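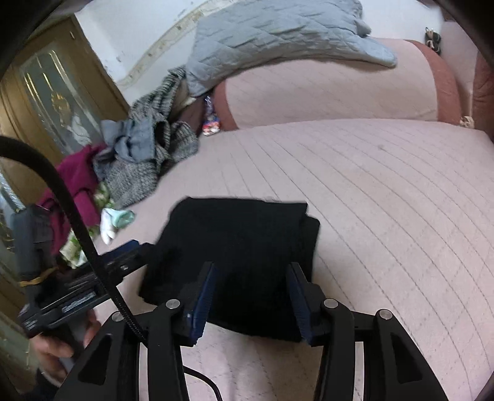

Gripper safety at home: what is worth bothering with

Most of the "good practice" sheets that come with home automation kit are written to cover the seller. The Brandby leaflet runs to 16 pages and I would keep 7 lines of it.

Things I do stick to:

Fingers stay on the handle and off the jaws. Obvious, yet people still reach in to straighten a sleeve.

Know where the cable is before you move. A loop catches on a bed corner or a drawer knob very easily.

Work on one garment and push the rest of the heap aside. Socks get dragged along with whatever is next to them.

Pinch the folded edge, never a single layer. Dark, soft cloth is the worst for this.

Wipe the finger pads with a damp cloth. Uddale sells a cleaner for the job, which I can't see the point of.

Things I doubt:

The "tested to 200 folds" badge. Whose folds, and of what? A tea towel proves little about a jumper.

Skuren's rule that you must recalibrate every March. They give no reason and they charge for it.

Any sticker saying "safe for delicates". Try it on an old pillowcase first.

Last updated 2024-01-09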